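Sturmont Shared Workshop - Progress Report to the Nurkgate Small Projects Fund
September | Jiahui Song

Summary

The two-arm table build is in its second stage. Both arms are mounted at the back edge of the table and run from one controller. Of the grant, 50 percent is spent.

Work on the cup task

The task is to take a cup off a serving tray and hang it on a mug tree. The tray also carries a milk carton, which the right arm has to clear on its way to the cup. The mug tree lies on its side at the near right of the table, pegs free. A wrist camera is fitted under the right gripper.

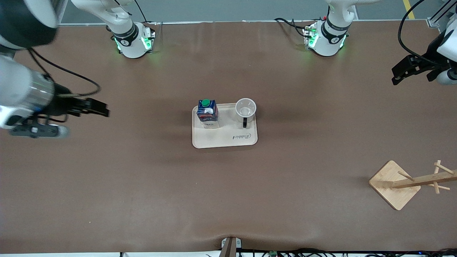 Open items

1. Cable routing. The cables along the near edge need a tray or clips before the next stage.
2. Table cover. It creases and bunches at the clamp - a stiffer sheet is on order from Fledik.
3. Testing. We plan 20 runs per arm at the current speed, then 2 sessions with the Lu planner.

No change to the budget is requested.

Contact: Sturmont Shared Workshop, front desk | Back to top
This site uses cookies. Accept / Settings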